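Frequently Asked Questions: Parcel and Furniture Collection Service

Last updated December 24, 2018

General

What is the Wovimico collection service?
Wovimico collects parcels, single items of furniture and small household loads from private addresses and delivers them to another address within the service area. The service is open to householders, landlords and registered charities. Businesses sending goods every week should apply for a Pakmont trade account instead.

Which areas are covered?
Collections are made from all addresses in the Aris and Nic Giolla districts. Deliveries may be made to any mainland address within 60 miles of the Aris depot. Addresses beyond that distance are quoted for individually, and a reply to such requests should be expected within 7 working days.

Do I need to register before booking?
No. A booking may be made as a guest. Registered customers are able to see past bookings, store up to four addresses and download receipts.

Booking and payment

How do I make a booking?
Bookings may be made online, by telephone or in person at the Aris depot counter. You will be asked for both postcodes, the size and weight of each item, and details of any stairs or narrow doorways at either address. A booking is not complete until a reference number has been issued.

How much does it cost?
The charge depends on weight, distance and the number of people needed to lift the item. The lowest charge for a single parcel is £7. A two-person furniture collection within one district is charged at £57. The full price list is held at the depot and is sent by post on request.

When is payment taken?
Payment is taken in full at the time of booking. Charities which hold an approved account are invoiced at the end of each month.

Can I change or cancel my booking?
Changes may be made free of charge until noon on the day before collection. Bookings cancelled after that time are refunded less an administration fee of £7. No refund is given where the crew has arrived at the collection address and the goods are not ready.

Collection and delivery

What time will the crew arrive?
Customers are given a morning or an afternoon slot. Exact times cannot be promised. Rural routes are planned the evening before, and the order of calls may be changed where a road is closed or a load is larger than was stated on the booking.
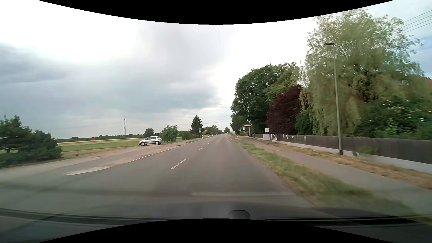 Customers on rural routes are asked to give a telephone number that will be answered during the whole of the slot. The driver will ring once before arrival. Where a property has no name or number showing from the road, please include directions in the notes section of the booking form.

Does somebody have to be at home?
An adult must be present at both addresses for furniture. Parcels may be left with a neighbour or in a porch if this has been agreed in writing at the time of booking. Wovimico does not accept liability for parcels left in this way.

How should items be packed?
Glass must be wrapped and boxed. Drawers should be emptied and either taped shut or removed. Mattresses must be in a sealed cover, which can be bought from the crew. Beds and wardrobes must be taken apart before the crew arrives, as crews do not carry tools for this purpose.

What will you not carry?
The service does not carry live animals, gas bottles, paint, petrol, cash, jewellery or fresh food. Pianos are carried only after a visit to both addresses.

Loss, damage and complaints

Are my goods insured?
Each booking includes cover of up to £687. Additional cover may be bought at the time of booking but cannot be added once the goods have been collected.

What should I do if something is damaged?
Note the damage on the delivery sheet before signing it. A claim form must then reach the depot within 7 days, with the booking reference and proof of the value of the item. Claims for damage not noted on the sheet will be considered, but may take longer to settle.

How do I make a complaint?
Complaints should be sent in writing to the customer office at the Aris depot. If you are not satisfied with the reply, you may ask for a review by a manager who has not dealt with the matter before.

Are there any changes to the service planned?
The Nic Giolla drop-off counter will close for building work in July. Customers who normally use that counter should book a home collection or use the Aris depot during the month.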